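Wasgate Home Forum > Kitchens and Woodwork > Oil or varnish on a butcher-block top?

plankton_pete
Original post
I have a butcher-block top, light wood, glued strips, going in as a work table. It came unfinished. My neighbor says mineral oil, the guy at Harries says hard wax oil, and my father-in-law says three coats of varnish and forget about it. Budget is 200 dollars, but I'd like to spend a lot less. It will get coffee cups, glue, some sanding, no food. What would you put on it?

dovetail14
For a work table, hard wax oil. Two thin coats, 14 hours between them, then leave it alone for a week. Mineral oil never dries, so anything you set down will pick it up, paper especially. You can spot repair wax oil with a rag. Mine has a lot of color variation between the strips and the oil brought that out more than I expected. 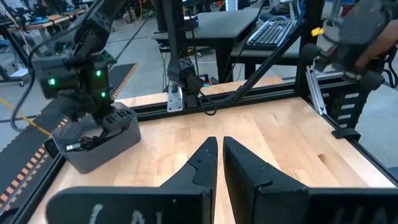 plankton_pete
Did you sand between coats? The can from Harries says to use a gray pad and the website says don't bother.

dovetail14
Gray pad, very light, just to knock down the fuzz. Wipe the dust off with a dry cloth. If you raise the grain with a damp sponge before the first coat you get less of it.

mrs_gannet
I disagree on the oil. I had hard wax oil on a desk for 7 years and every wet glass left a ring. I redid it in water-based varnish in August and haven't had a mark yet. It does look a bit flatter. Water-based also stays pale, and the oil will turn pale wood yellow.

dovetail14
Rings usually mean the coats were too thick or it was never topped up. Once a year is enough.

mrs_gannet
I don't want a table I have to top up once a year. That was my point.

oakhamster
Both work. More important is doing the underside too. People finish the top, leave the bottom raw, and then post here asking why it cupped. Same number of coats on both faces, and get the end grain good and full because it drinks the stuff. Also use slotted holes where the top screws down so it can move.

I went with varnish from Jerkow, gloss, put on with a foam roller. The surface is pale blond wood and I wanted to keep it that way.
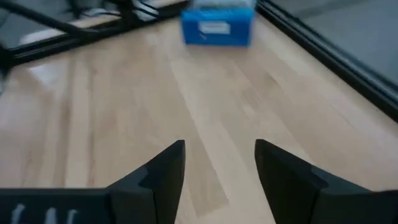 Pale wood, long planks

plankton_pete
I hadn't planned on doing the bottom at all, so thanks. Does the underside need to look nice or can I use up the end of a can?

oakhamster
Use up the can. Same product though, don't mix.

cliff_edge
Has anybody tried the Cliltel stuff in the green tin? It was 20 dollars for the small size and the smell was gone by the next morning. I can't say how it wears yet. Ours is also butcher block, and I'd pick the same wood again for a bench — you can sand it back as often as you like.

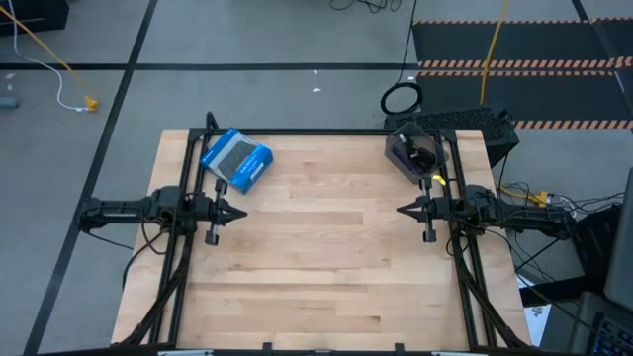 mrs_gannet
The small tin won't do both faces if the end grain is thirsty. I'd buy the large one or you'll be back at the store with one side half done.

cliff_edge
Fair. I ran out on the second coat and had to go back.

dovetail14
Whatever you pick, try it on an offcut first. Set a wet mug on it overnight and see which mark you can live with.

plankton_pete
I have two offcuts from the sink end, so I'll do wax oil on one and varnish on the other. Leaning varnish at the moment. Will post again when the mugs have been on them.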